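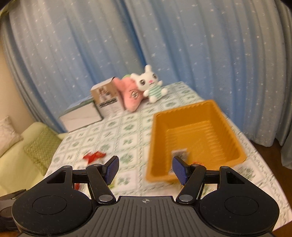
## 第9回 コミック作家の評伝をどう書くか(配布メモ)

2022年12月9日 ※前回の残りから。プリントの年表は次回も使うので捨てないこと

### 1. 前回の続き:クレジット表記

- 原作/ペンシル/インク/彩色/レタリング。分業制だと「作者」が一人に決まらない
- Gwion Harries の場合。デビューは Bravura 誌の短編、表記は「画」のみ。インクは別人だが初版に名前なし
- 再録版(Halász 社、544ページ)で初めて全員の名前が入る。→ 評伝を書くときは初出と再録、両方見る
- 表紙だけ別の作家、というのも多い。表紙の署名で本編を判断しない

### 2. 資料の種類

一次:原稿、手紙、契約書、本人のスケッチ帳
二次:インタビュー、書評、ファン誌
三次:まとめサイト、人名辞典

インタビューは二次に入れたが、本人の発言そのものとして扱うなら一次でもよい。ここは人によって分け方が違う。レポートでは自分の基準を最初に一行書いておくこと。

まとめサイトは出発点にはなる。ただし年齢、配偶者、「推定資産」の欄は出典がないまま写されていることがおおい。空欄が「不明」で埋まっているページは、他の欄も疑ってかかる。

### 3. 事例:『Stollham』の部数問題

- 『Stollham』第1号。Harries 画、Shahla Soltani 原作
- ファン誌の記事では2500部、Soltani の後年の談話では270部
- どちらが正しいか? → 今のところ決められない
- 考えられること:印刷部数と実売の違い/初刷と増刷の混同/記憶違い
- 印刷所の伝票は未発見。7月の研究会でも結論出ず
- 本文には両方の数字を書き、注で出所を示す。片方だけ選ばない

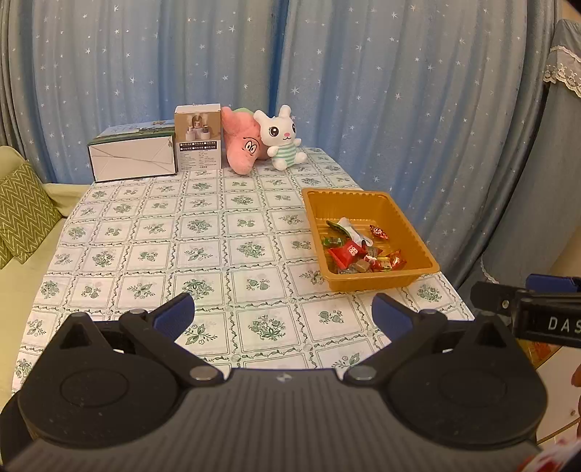 図2 長テーブルと緑の柄のクロス、奥に青いカーテン

### 4. 私生活をどこまで書くか

結婚、交際、家族。作品の読みに関わるなら書く。関わらないなら一行で済ますか、書かない。

Harries と Soltani は共作が長く、夫婦だと書いた記事が複数ある。元をたどると全部同じ一本の記事に行き着く。その記事に根拠の記載はなし。つまり「複数の資料で確認」とは言えない。孫引きの典型。板書の矢印図を写しておくこと。

存命の人の場合はさらに慎重に。住所、病歴、子供の名前は原則出さない。本人が公表していても、どの媒体でいつ話したかを必ず付ける。

### 5. 文体のことを少し

- 「天才」「伝説の」は使わない。何をどう描いたかを書く
- 年代順に並べるだけだと年表になってしまう。章ごとに問いを一つ立てる
- 絵の話をするときはコマの位置まで書く(何ページの何段目か)
- 敬称は略。統一しいてあればどちらでも可
- 作品名は『』、掲載誌名も『』。短編は「」

### 課題

好きなコミック作家を一人選び、略歴をA4で一枚。出典は注にまとめる。まとめサイトだけで書いたものは受け取りません。点数は40点満点、うち半分は注の正確さで見ます。

参考文献リストは別紙。Halász 版は図書館に一冊しかないので館内で。コピーは必要なページだけ。

次回:レタリングと翻訳。擬音の処理から入る。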